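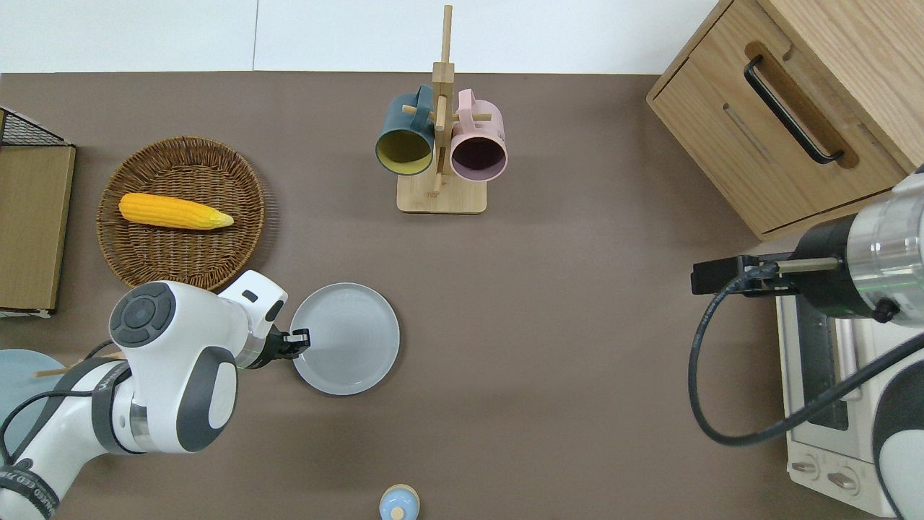
My neighbour Gwendolyn Baptiste has had the same kitchen table for the whole of her married life, and most of what I believe about eating at home I have picked up while sitting at it. I don't suppose she would thank me for turning it into an essay. She would tell me to drink my tea and stop fussing. But I have been turning something over since Christmas, when the third family I know announced that they were getting rid of their table to make more room for the sofa, and I would like to put in a word for the table before we all end up eating off our knees.

I should say straight away that I am not going to tell anyone off. I have eaten toast over the sink this very week, and there was one evening when supper was a bag of crisps on the stairs while I waited for the man to come about the boiler (he did come, in the end, and he was very nice about the crisps). People are tired and houses are small. When my two were little we lived in a flat at the top of Wekdale Road where the kitchen was so narrow that you had to decide before you went in whether you were going to face the cooker or the fridge. We had a folding table from a church sale and it lived behind the bedroom door, and getting it out every evening was a nuisance, and I did it anyway, mostly out of stubbornness.

What I remember from those years is hardly ever the food. I remember my son explaining the rules of a playground game so complicated that the explanation went on over three suppers. I remember my daughter going very quiet over a plate of fish fingers, and how it took until the yoghurt for her to say that she had fallen out with her best friend. If we had been in a row on the sofa with the television going, I don't think I would have noticed that she was quiet at all. You have to be sitting across from a person, I think, to see that sort of thing.

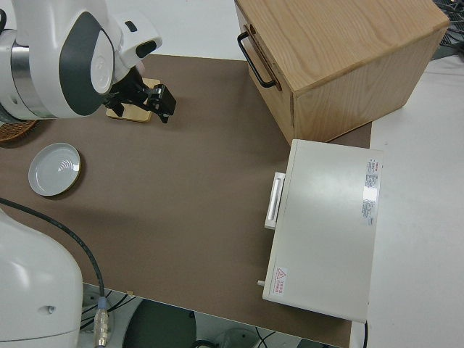 There is also the matter of what else a table gets used for. Gwendolyn's has had wallpaper pasted on it, and school projects glued to it rather more firmly than anyone meant, and a cat stitched up on it by a vet who happened to be a cousin. Her late husband did his accounts at one end while she rolled pastry at the other, and she claims there is still flour in the tax returns for those years. I like a piece of furniture that lets people get on with different things side by side. You can be in company without having to make conversation, and for a teenager in particular that is a great kindness.

My friend Xinyi Hao thinks I am being sentimental, and she has good reasons, so I had better give them a fair hearing. She grew up in a house where the evening meal was a sort of inspection. Her father asked about marks, her grandmother asked about her weight, and she learnt to eat fast and get away. When she moved into her own place the first thing she did was not buy a table. She had a low stool and a big cushion, and she tells me that the first bowl of noodles she ate there, alone, with a library book propped against her knee, was the best meal of her life.

I believe her. I have thought a good deal about that bowl of noodles. A table in an unhappy house is a place where people can't get away from one another, and there is no use my pretending that a bit of oak will mend a family. All the same, I noticed that when I went round to hers last May there was a table, a little square thing by the window from a shop called Skandum, and it had taken her most of a weekend and some bad language to put together. She said it was for her laptop. We had dumplings on it, and then we had oranges on it, and then it was dark outside and I had missed two buses.

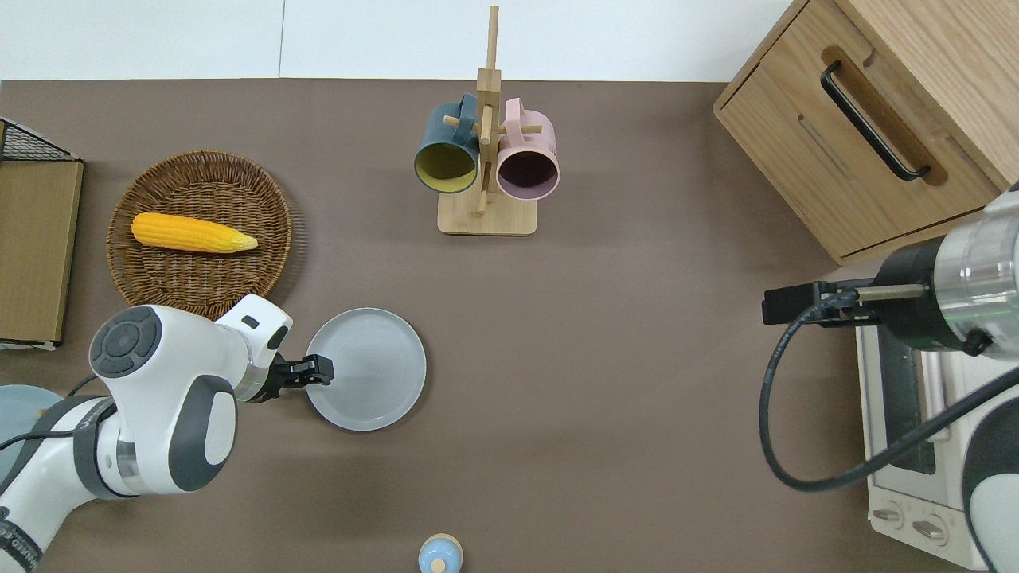 What a table asks of us

I think the reason we are giving them up has less to do with space than we say. Sitting down together asks something of everyone in the house, and it asks at the very moment of the day when we have the least left to give. Somebody has to call up the stairs, and then call again. Somebody has to clear away the post and the half-finished jigsaw. The one who cooked wants to be thanked, and the one who has just come in wants to be left alone for ten minutes, and the small ones want whatever it is that we haven't got. It is so much easier to let each person wander in and fill a plate.

And it is being made easier still. My daughter showed me an app called Fomow, where everyone in the house can order a different supper and have it all brought to the door in separate bags with their names on. She thought it was marvellous, and I could see the sense in it — she has one child who won't eat anything green and a husband who works until eight. But I did think of those bags all going off to their separate rooms, and I felt a bit low about it on the way home.

So I would ask for something modest. I am not asking for Sunday best and napkins, or for every night of the week. Twice would do very nicely. Beans on toast will do, and so will a takeaway, so long as it is tipped out onto plates in the middle where people have to ask each other to pass it.

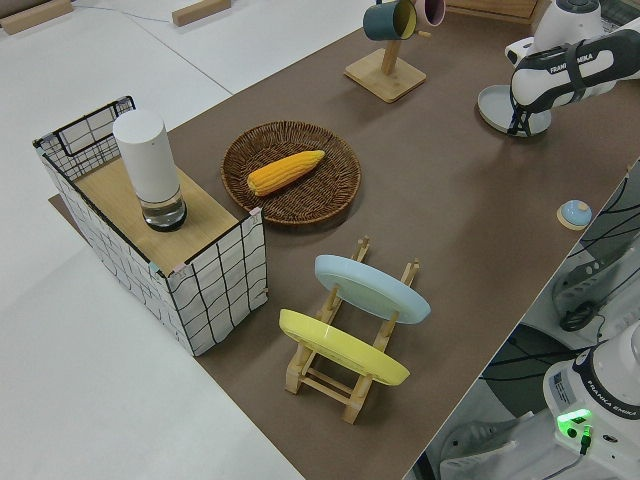 It needn't be a proper table, either. I have had lovely suppers on an upturned crate and on an ironing board let down to its lowest notch. My sister once fed 18 of us off a door laid across two trestles in her garden, with the handle still on, and you had to be careful where you put your glass. What matters is that there's a middle, and that people are round it.

Gwendolyn is eating on her own most evenings now. She still lays a place, with a mat and a fork and a glass of water, and she turns the radio down low while she eats. I asked her once whether she minded, and she said that she did, some days, and that she would mind it a great deal more standing up. Then she asked whether I was stopping for a bite, as there was soup, and I moved the newspapers off the other chair and sat down.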